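참가자 모집 공고: 공용 탁자 정리 및 사무실 뒷정리 활동

2019년 2월 14일
작성: 유언 트렐로어(Ewan Treloar), 완우드(Wanwood) 생활공간연구실

완우드 생활공간연구실은 여러 사람이 함께 쓰는 사무 공간에서 식사와 휴식 이후의 정리가 어떤 순서로 이루어지는지를 조사하고 있습니다. 이에 따라 본 조사에 참여하실 분을 다음과 같이 모집하오니 관심 있는 분들의 많은 신청을 바랍니다.

1. 활동 내용

참가자는 연구실이 지정한 사무실에서 평소 하시는 방식대로 탁자 위를 치우고 물건을 제자리에 옮기게 됩니다. 다루는 물건은 비닐봉지, 휴지, 작은 상자, 병, 남은 음식물 등 일상적인 것에 한합니다. 버릴 것과 보관할 것의 구분은 참가자 본인의 판단에 따르며, 연구실은 정해진 순서를 제시하지 않습니다. 휴대전화 등 개인 소지품으로 보이는 물건은 버리지 마시고 탁자 한쪽에 모아 두시기 바랍니다.

활동은 2인 1조로 진행합니다. 한 사람이 탁자를 맡는 동안 다른 한 사람은 주변의 책상과 바닥을 맡으며, 중간에 역할을 바꿉니다. 무거운 가구를 옮기는 작업은 포함되지 않습니다.

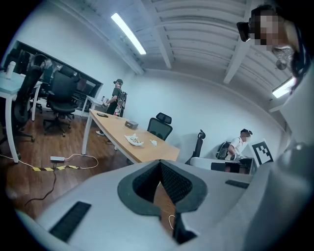
1회 활동 시간은 휴식을 포함하여 약 65분입니다. 참가자 1인당 2회 참여를 원칙으로 하며, 두 차례의 활동은 서로 다른 날에 배정합니다. 활동을 마친 뒤에는 물건을 치운 순서와 불편했던 점을 묻는 짧은 설문지를 작성하게 됩니다.

2. 모집 인원 및 자격

모집 인원은 총 39명입니다. 만 19세 이상으로 서서 하는 가벼운 작업에 어려움이 없는 분이면 누구나 신청하실 수 있으며, 청소나 정리 업무 경력은 요구하지 않습니다. 다만 연구실 또는 협력 기관인 에투스(Etus)에 재직 중인 분은 신청하실 수 없습니다. 동반 신청자는 신청서에 상대방의 성명을 함께 적어 주십시오. 단독 신청자의 조 편성은 연구실에서 정합니다.

3. 복장 및 준비물

움직이기 편한 옷과 굽이 낮은 신발을 착용하시기 바랍니다. 머리가 긴 분은 머리끈을 지참하여 주십시오. 장갑과 쓰레기봉투, 행주는 연구실에서 제공합니다. 귀중품은 가급적 가져오지 마시고, 부득이한 경우 접수대에 맡겨 주십시오.

4. 사례 및 식사

참여를 모두 마친 분께는 소정의 사례비를 지급합니다. 지급 금액과 방법은 개별 안내문에 기재합니다. 오후 활동 참가자에게는 낮 12시부터 간단한 도시락을 제공하오니, 특정 식품에 알레르기가 있는 분은 신청서의 해당란에 반드시 표시하여 주시기 바랍니다.

5. 신청 방법

신청서는 완우드 본관 접수대에서 배부하며, 작성 후 같은 곳에 제출하시면 됩니다. 대리 제출도 가능하나 서명은 본인이 직접 하여야 합니다. 선정 결과는 신청서에 적힌 연락처로 개별 통지하고, 선정되지 않은 분의 신청서는 통지 후 폐기합니다. 배정된 일정에 참석이 어려운 경우에는 활동 전날까지 연구실로 연락하여 주십시오. 일정 변경은 1회에 한하여 가능합니다.

하반기 활동 참가자는 9월에 별도 공고를 통하여 모집할 예정입니다. 기타 문의 사항은 생활공간연구실 담당자 유언 트렐로어에게 하여 주시기 바랍니다.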